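Exclusión voluntaria de cotización

La exclusión voluntaria de cotización es la operación por la que una sociedad cotizada solicita que sus acciones dejen de negociarse en un mercado organizado. Se distingue de la exclusión forzosa, que acuerda el supervisor o el organismo rector del mercado cuando el emisor incumple los requisitos de permanencia (difusión mínima, publicación de cuentas, precio mínimo, según la plaza). En la bibliografía financiera en lengua inglesa se emplean los términos voluntary delisting y going private, que no son del todo equivalentes: el segundo implica además un cambio en la estructura de propiedad.

Terminología

En los textos españoles conviven «exclusión de negociación», «exclusión de cotización» y «exclusión de bolsa». La primera es la expresión habitual en las normas; las otras dos son frecuentes en la prensa económica. En varios países de América se usa «deslistado» o «cancelación de la inscripción», esta última referida al registro de valores y no solo a la pizarra del mercado. La distinción tiene efectos prácticos, dado que una sociedad puede retirar sus acciones de un mercado y seguir inscrita en el registro por tener obligaciones o pagarés en circulación.

Motivos

Los motivos alegados por los emisores suelen figurar en el informe del órgano de administración. El más citado es el coste de la condición de cotizada: auditoría, departamento de relación con inversores, cánones del mercado y retribución de consejeros independientes. Le sigue la falta de liquidez, entendida como un volumen de contratación tan reducido que el precio pierde valor informativo.

Elfriede Kaufmann clasifica los motivos en dos grupos, financieros y de control, y sitúa entre los segundos la oposición del accionista mayoritario a revelar información sobre márgenes y clientes. Lionel Pickering considera que la separación es poco útil en sociedades de capital concentrado, donde quien soporta el coste y quien ejerce el control coinciden.

Procedimiento

El procedimiento varía según la jurisdicción, aunque es corriente encontrar las siguientes fases:

Acuerdo del órgano de administración y elaboración de un informe justificativo.
Aprobación por la junta general de accionistas, a menudo con mayoría reforzada.
Formulación de una oferta pública de adquisición dirigida a los titulares de los valores afectados, salvo que concurra una causa de dispensa.
Autorización del supervisor, liquidación de la oferta y fecha efectiva de exclusión.

Entre la convocatoria de la junta y la fecha efectiva las acciones continúan negociándose, salvo suspensión cautelar. Es habitual que los accionistas que votan a favor inmovilicen sus títulos hasta el final del plazo de aceptación, de modo que la oferta se dirija en la práctica a los restantes.

Determinación del precio

El precio de la oferta es el elemento que más litigios origina. Los métodos de valoración admitidos incluyen el valor teórico contable, el valor liquidativo, la cotización media ponderada de un periodo anterior, el descuento de flujos de caja y los múltiplos de compañías comparables. Cuando se exige un informe de experto independiente, este debe indicar la relevancia asignada a cada método y razonar los descartes.

La cotización media presenta un inconveniente conocido: en valores de escasa liquidez unas pocas operaciones bastan para desplazarla. Rosalía Valcárcel propone excluir del cómputo las sesiones sin cruce efectivo, criterio que no se ha generalizado. El valor liquidativo se descarta con frecuencia en empresas en funcionamiento por resultar inferior a los demás.

Situación del accionista minoritario

El accionista que no acude a la oferta conserva sus derechos políticos y económicos, pero pierde el acceso a un mercado organizado para transmitir sus acciones. Si el oferente alcanza el umbral previsto en la norma aplicable, puede exigir la venta forzosa de los títulos restantes; el minoritario dispone, en sentido inverso, de un derecho de compra forzosa. Fuera de esos supuestos la transmisión se realiza entre particulares, sin precio público de referencia.

Caso Bunting

Un ejemplo recogido en manuales es el de Bunting, fabricante de componentes de automatización con sede en Dallgate. El consejo, presidido por Lorna Barredo, convocó la junta en enero y aprobó la exclusión con el voto de su principal accionista, la sociedad de cartera Trallness. La oferta permaneció abierta 14 sesiones. Se presentaron tres impugnaciones por el precio, y en una de ellas actuó como perito Evie Stockdale, que cuestionó el peso concedido a los múltiplos comparables. Dos fueron desestimadas y la tercera terminó en acuerdo. Más de 4 de cada cinco minoritarios aceptaron la oferta. La filial Jorkwood mantuvo una emisión de obligaciones admitida a negociación, por lo que el grupo siguió publicando información periódica.

Véase también

Oferta pública de adquisición
Compra forzosa
Capital flotante
Suspensión de negociación

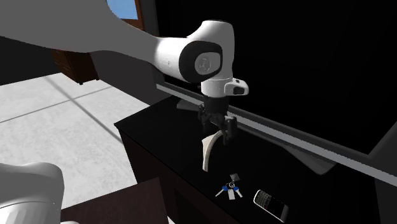

Brazo robótico blanco con pinza negra sobre un escritorio negro. Imagen generada por ordenador.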